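Haslam 58 Wall Panel, Pale Oak Finish

Item no. 396. Sold in packs of 2.

The Haslam 58 is an interior wall panel for hallways, bedrooms and home offices. It goes up over drywall or old plaster, as long as the wall is flat and sound. Each panel is 58 inches tall and 11 inches wide, with a square edge on all four sides. Screws and trim are sold separately under the Rekmont name.

Leave the panels unwrapped in the room overnight before you cut them. Use a fine-tooth blade and cut with the finished side up. Color varies from pack to pack, so mix the packs before you start.
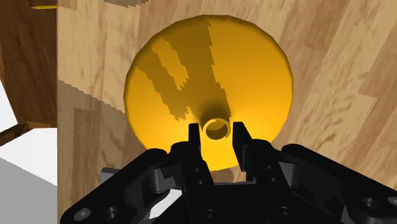 Can the panels be used in a bathroom?
We don't recommend it. Steam gets in at the cut edges and the panels will swell. A half bath with no shower is fine.

Clean with a damp cloth and mild soap. Do not use wax or scouring pads. Small scratches can be filled with the Rekmont touch-up stick in Pale Oak.

Orders ship from our Urumton warehouse. Unopened packs can be returned, less freight. For trade pricing or cut samples, ask for Brigitta Wallner at the order desk.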